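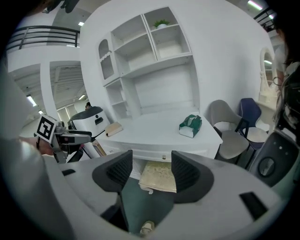 A white desk with a hutch. Find the tissue box and the little plant!

Why does a desk have so many small shelves?

By Tomoyo Ishida, for the Groltow children's pages
10/3/21

Maybe you have a desk at home, or maybe you do your homework at the kitchen table. Both are good. But if you look at a desk like the white one in the photo, you will see that it has a whole piece of furniture standing on its back. This top piece has a funny name. It is called a hutch.

What is a hutch?

You may know the word from rabbits. A rabbit lives in a hutch, too! The word is old, and long ago it meant a chest or a box where people kept things. So a desk hutch is a kind of box that stands on the desk. It has shelves, and sometimes it has a door.

The small open spaces are called cubbies. Say it aloud, it is a nice word. You perhaps have a cubby at school for your shoes or your lunch. A desk cubby does the same work, only for smaller things.

Why go up?

Imagine you have 30 books and you put them all flat on your desk. Where will you put your elbows? Where will you draw? Very soon there is no place left.

Now imagine the books standing on shelves above the desk. The books use the space in the air, and this space was free before. People who design furniture think a lot about this. In a small room you cannot make the floor bigger, but you can often build higher.

I asked Gonçalo Macedo about it. He makes desks in a workshop in Losurska. He told me that a child's desk should have an empty part as wide as two open arms bent at the elbow. "I draw this empty part first," he said, "and after that I draw the shelves." I tried it at my own desk and I had to move a lamp, a cup and many pencils.

High things and low things

Which things should go high, and which should go low? Here are the rules we use in my family.

Things you need every day go where your hand can reach them when you are sitting. For me these are a notebook, pencils and an eraser.

Things that are only nice to look at can go high. The plant in the photo is in a top cubby, in its white pot. A plant up there does not take your drawing space. But do not forget it – a plant that is high is easy to forget when you are watering! Ask a grown-up to help if you cannot reach.

Heavy things go low. If a heavy book falls from a high shelf, it can hurt your head or your toes.

Small things that roll away go into the drawer. The desk in the photo has one small round knob on the front of its drawer. You pull the knob and the drawer comes to you.

Doors or no doors?

An open shelf shows you everything. You find your things fast, but the dust finds them fast also. A shelf with a door keeps the dust away, but you must remember what you put inside. Many desks have some of each. Look at the left side of the hutch and you will see a tall door, with an arch and a mesh pattern.

Try it at home

Take everything off your desk or your table and put it on the floor on a towel. Wipe the top. Then make three piles: every day, sometimes, and not mine. (There is always something that is not mine. I found my brother's sock.)

Put back the every day pile first. Then find a high or a low place for the sometimes pile. Carry the last pile to its owner.

If you have no shelves, a shoe box on its side makes a good cubby. Put two next to each other and you have the beginning of your own hutch. Color them if you like. Maribel Arango's class made some in July and they used glue and clips to keep the boxes together.

New words

Hutch – a set of shelves that stands on top of a desk.
Cubby – a small open space for keeping things.
Knob – a round handle that you pull or turn.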